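Teleoperated demos of picking items out of a paper bag: how do I keep them consistent?

Wilfredo Mangubat

I'm recording demonstrations by remote control for a bag unloading task. One arm, a few small objects in an open paper bag, take them out one at a time. I have 400 demos so far and the trained policy hovers over the bag, dips in, and comes back up with nothing more often than I'd like. 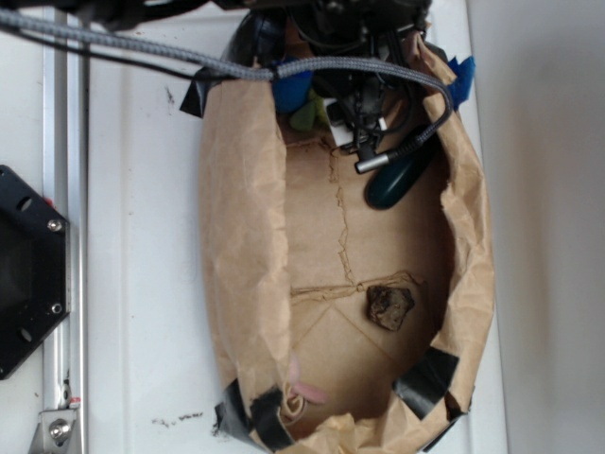 I drive with a leader arm and watch both camera feeds on a monitor. My demos run long when an object is near the wall of the bag. Should I throw those out, or record more of them? We have until October and I can get to 2,000 at most.

Selina Bühler

Keep the slow ones, but cut out the parts where you stop and think. Pauses above the bag are what teach it to hover. Decide which object you want before you start the descent, then go straight down.

Check the wrist feed as well. If you can't tell from that view which object you're going for, the policy can't either. 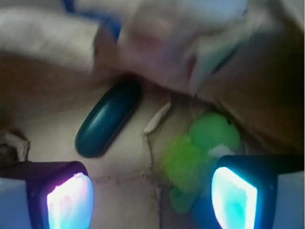
Wrist view, with the teal and green objects near the fingers.

Ming-te Mak

more data. we had 2,720 and it still missed sometimes

Hermine Hämmerli

I would look at the starting layouts before recording any more. When I did this at Pladport, most of my demos had the objects in the middle, and the arm was useless anywhere else. 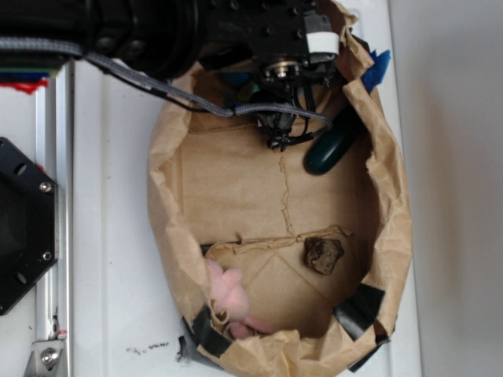
Write a short list of start positions and work through it in order. Include the awkward ones. A rock sitting on a paper fold and a plush toy tucked against the rim need different approaches, so give each its own share of demos. Swap the bag every so often too, or the policy will learn the creases of one bag. Hold back 2 layouts for testing and don't train on them.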